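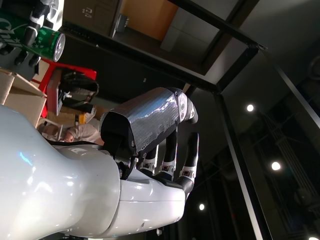

Small shops, long memories: a chat with Pylyp Shevchuk of Gredivico

Pylyp Shevchuk had the kettle on before I'd got my coat off, and I liked him for it straight away. The Gredivico office is up two flights of rather steep stairs in Drornham, over a shop that sells curtains, and by the time I reached the top I was glad of the chair and the tea in equal measure.

Gredivico makes software that helps independent shops keep in touch with their customers by email and text message. It's a crowded trade, as he is the first to admit, and I'd come mainly to ask why anyone would choose to go into it.

"I came at it from the wrong end," he said. "My aunt had a wool shop in Ondley and I used to help her on Saturdays. She had a card index, a proper one in a drawer, with everybody's name on it and what they were knitting. If a new green came in she'd go through the cards and ring four people, and they'd all be in by dinnertime. I didn't know it was marketing. I thought she was just fond of the telephone."

Years later, after a spell writing stock control programs for a builders' merchant (he speaks of it with real affection, and I now know more than I expected to about the pricing of guttering), he went back to that drawer of cards and wondered what a computer version might look like. The first attempt was dreadful, he says. It sent everybody everything. One shop that tried it had a customer write in to ask whether they were all right.

"So we threw most of it away. What we have now starts with the question my aunt asked, who would want to know about this? It looks at what people have bought and when they tend to come in, and it gives the shopkeeper a short list. Often very short. We've had customers ring us to say it must be broken, there are only 13 names on it. And I say, well, write to the 13 and see how you get on."

I asked whether that was a hard thing to sell, when the rest of the trade talks about reaching as many people as possible. He laughed and topped up my tea.

"Very hard! The first year we had 16 shops, and I'd say I was related to a good few of them. People want to see a big number on a screen, and I understand it, I like a big number myself. But if you run a shoe shop and you write to somebody every other day, they stop opening the messages, and then on the one day you've got their size in the boots they wanted, you've lost them."
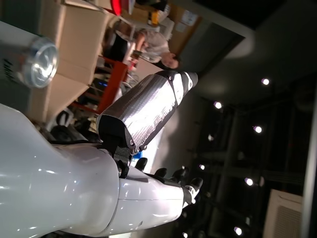

There are 60 shops on the books these days, most of them within a couple of hours' drive, and he still tries to visit each new one in person before it goes live. He brings a notebook and stands by the till for a morning. I wondered if he could keep that up as the firm grows, and he was quiet for a bit.

"Probably not for ever. I'd like to, though. You learn things you'd never get from the sales records. We had a bakery where the figures said Thursday was the quiet day, and I'd have told them to send an offer out on Wednesday night. Then I stood there, and Thursday was when the older customers came for a sit-down and a natter, and they bought one bun each and stayed all morning. The owner loved it. The last thing she wanted was a rush."

The next thing on the list is Koech, the name they've given to a new part of the system that will help shopkeepers write the messages themselves. It opens to existing customers on 4th July and will be switched off by default, a point he came back to more than once. It suggests a first draft from the shop's own past messages, and the shopkeeper has to change or approve every line before it goes anywhere.

"I've argued with myself about it," he said. "A lot of our people are lovely to talk to and then they sit down to write and it comes out like a letter from the bank. So a bit of help is kind, I think. But I don't want sixty shops all sounding like the same cheerful person. If we see that happening we'll take it out again, and I've told the team so."

We talked a good while longer about privacy, and on this he is firm. A customer who asks to be forgotten is removed that same day, and nothing is passed from one shop to another, even where two have the same owner.

And the card index? His aunt has retired and the wool shop is a café now, but she let him have the drawer. "She wouldn't give me the cards, mind," he said. "She said those were private."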